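Wonudetti Sorting Baskets: Frequently Asked Questions

Ordering
Using the set
Cleaning and storage
Replacement parts

Is the Wonudetti set sold with blocks?

The full set includes two woven baskets and a bag of colored blocks. The basket pair is also sold alone under item number 112. Check the order line before paying; the two listings have similar names.

Are the blocks sold separately?

Yes, by single color or mixed. Red and blue are normally in stock. Other colors ship from the Damau warehouse and take longer.

Can I use the baskets for other items?

Yes. The maximum load is 1000 g per basket, evenly spread. Small parts such as beads, washers or rice grains can pass through the openings in the weave and need a liner.

How much table space do I need?

Enough for both baskets to stand flat with a clear area in front of them for the unsorted blocks. Do not let a basket overhang the table edge. A plain, light-colored surface gives the best contrast with the blocks and makes dropped crumbs and grit easy to find before they get into the weave.

How should the baskets be arranged?

For two-basket sorting, place one behind the other on a diagonal, with the rims close but not overlapping. The user should be able to reach the back basket without leaning on the front one. For single-basket work, set the basket to one side and keep the middle of the table free.

Where should the blocks go at the start of a task?

On the open table, with a flat face down. Leave at least one block width between blocks. A block counts as sorted when it rests on the floor of the basket. A block leaning on the rim does not count.

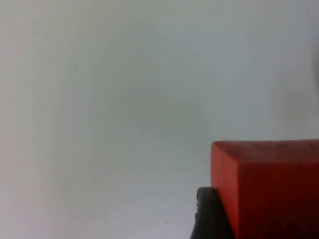
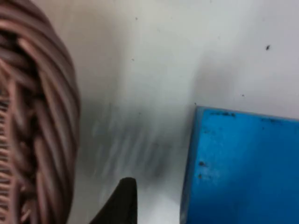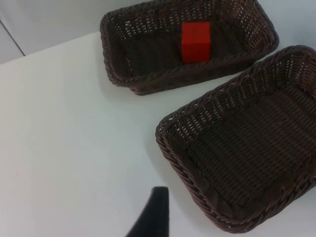 Red block on the table (first), rim and side of a basket (second), red block sitting in the farther of two baskets (third).

Does it matter where in the basket the block lands?

Not for basic sorting. In the timed version the block must be released inside the rim and stay there. It may touch the wall.

What is the timed version?

The user moves one block at a time from the table to the named basket until the table is clear. The score sheet goes up to 100 moves. A printable sheet is available from the downloads page, along with the revised rules written by Tumelo Shezi in May.

The basket rocks on the table. Is it defective?

Usually not. Woven bases can shift in shipping. Put the basket upside down on a flat surface, press gently on the high corner, and leave it overnight under a light book. If it still rocks, contact us with the item number.

How do I clean the baskets?

Brush out dust with a dry, soft brush, following the direction of the braid on the rim. Wipe with a damp cloth and let air dry. Do not soak, machine wash or dry on a radiator. Check the channels between the strands of the rim, where most of the dirt collects.

How do I clean the blocks?

Damp cloth, mild soap. No solvent or abrasive pads. Small specks and marks on the faces are normal with use and do not affect sorting.

What about the table?

Wipe it before each session. Grit under a basket will scratch a glossy top.

Do all baskets have the same color?

No. Brown shades differ between batches, and the same basket can look darker or redder under different lighting. We cannot match a replacement to an older basket.

Can the baskets be stacked?

Empty baskets can be stacked for storage. Do not stack them with blocks inside. The inside depth is 73 mm, measured from the floor of the basket to the top of the rim.

A strand has come loose. Can I repair it?

Push the end back under the nearest crossing strand with a blunt needle. Do not cut it flush, or it will work out again. Breaks in the rim braid are not repairable at home.

Is the set compatible with Prins trays?

The blocks are. The baskets do not fit the Prins tray recess.

Who do I contact about parts?

Wen-hsiung Tseng, parts desk, Drevden. Include the item number and one photo of the underside of the basket.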